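August
Branwen Prydderch

Maschinenelemente, Skript zu Block 2: Welle, Scheibe, Dichtring

Dieser Teil schließt an die Einführung zu Passungen an. Vorausgesetzt werden die Begriffe Nennmaß, Toleranzfeld und Spielpassung. Wer am ersten Termin gefehlt hat, liest bitte das Kapitel zu Passungen im Skript von Chrysanthi Dimitriou nach, besonders den Abschnitt zum System Einheitsbohrung.

1. Achse und Welle

Eine Achse trägt Bauteile und wird vor allem auf Biegung beansprucht. Sie überträgt kein Drehmoment. Eine Welle überträgt ein Drehmoment und wird deshalb auf Torsion und in der Regel zusätzlich auf Biegung beansprucht. Ob sich das Teil dreht, entscheidet die Frage nicht: Auch eine Achse kann umlaufen, zum Beispiel beim Radsatz eines Güterwagens.

Für die Vordimensionierung einer Welle aus Vollmaterial genügt meist die Torsionsspannung:

tau = T / Wt, mit Wt = pi * d^3 / 16

Der Biegeanteil wird zunächst über eine niedrig angesetzte zulässige Spannung berücksichtigt und später im Festigkeitsnachweis genau gerechnet. Bei Wellenabsätzen ist die Kerbwirkung zu beachten. Große Übergangsradien senken die Spannungsspitze, dürfen aber den Sitz des Lagerrings nicht stören. Der Radius an der Welle muss kleiner sein als die Kantenverrundung des Lagers, sonst liegt der Ring nicht an der Schulter an.

2. Scheiben

Unterlegscheiben verteilen die Kraft des Schraubenkopfs auf eine größere Fläche und schützen die Oberfläche beim Anziehen. Als Losdrehsicherung sind flache Scheiben nicht geeignet. Passscheiben haben eine andere Aufgabe: Mit ihnen wird das axiale Spiel einer Welle eingestellt. Sie werden nach Dicke ausgewählt, nicht nach Augenmaß, und immer mit der Messschraube geprüft.

Häufiger Fehler in den Abgaben: Es werden mehrere dünne Passscheiben gestapelt, obwohl eine dicke verfügbar ist. Jede zusätzliche Fuge setzt sich unter Last und vergrößert das Spiel.

3. O-Ringe

Der O-Ring dichtet durch Verformung. Beim Einbau wird der Querschnitt zusammengedrückt, dadurch entsteht eine Anpressung an beide Dichtflächen. Kommt der Betriebsdruck hinzu, legt sich der Ring an die druckabgewandte Nutflanke und die Anpressung steigt.

Zu unterscheiden sind:
- statische Abdichtung, etwa unter einem Deckel
- dynamische Abdichtung bei hin- und hergehender Bewegung
- Abdichtung drehender Wellen, für die in der Regel ein Radialwellendichtring die bessere Wahl ist

Die Nut muss breiter sein als der Ring. Elastomere lassen sich verformen, aber kaum komprimieren. Das verdrängte Volumen braucht Platz, auch bei Quellung durch das Medium und bei Erwärmung. Vor der Montage sind Kanten zu brechen und Gewinde abzudecken. NBR verträgt sich mit Mineralöl, EPDM nicht.

4. Schraube und Vorspannung

Eine Schraubenverbindung hält durch Vorspannkraft. Das Anziehmoment setzt sich zusammen aus dem Anteil für die Gewindesteigung, der Reibung im Gewinde und der Reibung unter dem Kopf. Nur ein kleiner Teil des Moments wird in Vorspannung umgesetzt. Deshalb wirkt sich eine geänderte Schmierung so stark aus. Angaben zum Anziehmoment ohne Reibungszahl sind unvollständig und werden in der Klausur nicht gewertet.

5. Kleinteile auf dem Montagetisch

Vor dem Zusammenbau werden die Teile getrennt abgelegt und mit der Stückliste verglichen. Dichtringe liegen dabei flach und ohne Zug. Gewinde und Dichtflächen sollen sich gegenseitig nicht berühren. 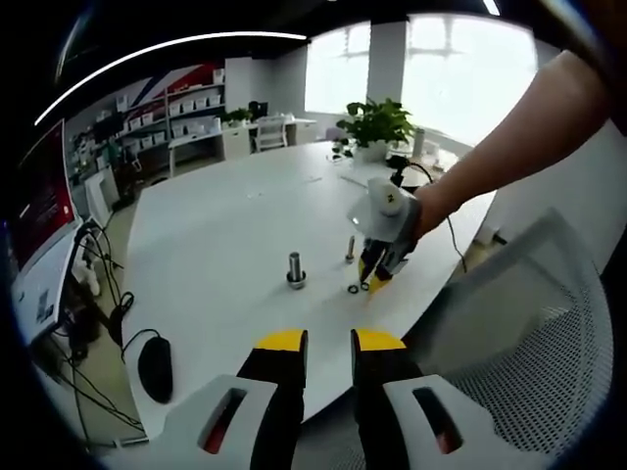
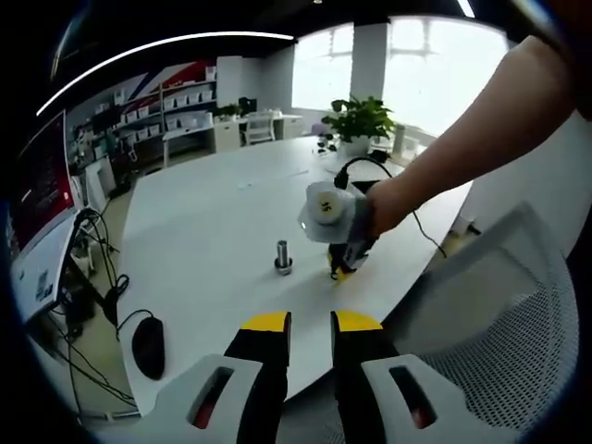

6. Aufgaben bis Donnerstag

Aufgabe 1. Eine Vollwelle mit d = 22 mm überträgt ein Torsionsmoment von 14 Nm. Berechnen Sie die Torsionsspannung am Außendurchmesser. Wie ändert sie sich, wenn der Durchmesser halbiert wird?

Aufgabe 2. Skizzieren Sie eine Welle mit Festlager und Loslager. Tragen Sie ein, an welcher Stelle eine Passscheibe sinnvoll ist.

Aufgabe 3. Die Pumpe in der Zeichnung 1157 (Fa. Tumitz) ist am Deckel mit einem O-Ring aus EPDM abgedichtet. Gefördert wird Mineralöl. Beurteilen Sie die Werkstoffwahl und schlagen Sie eine Änderung vor.

Abgabe auf Papier, Rechenweg vollständig, Einheiten in jeder Zeile.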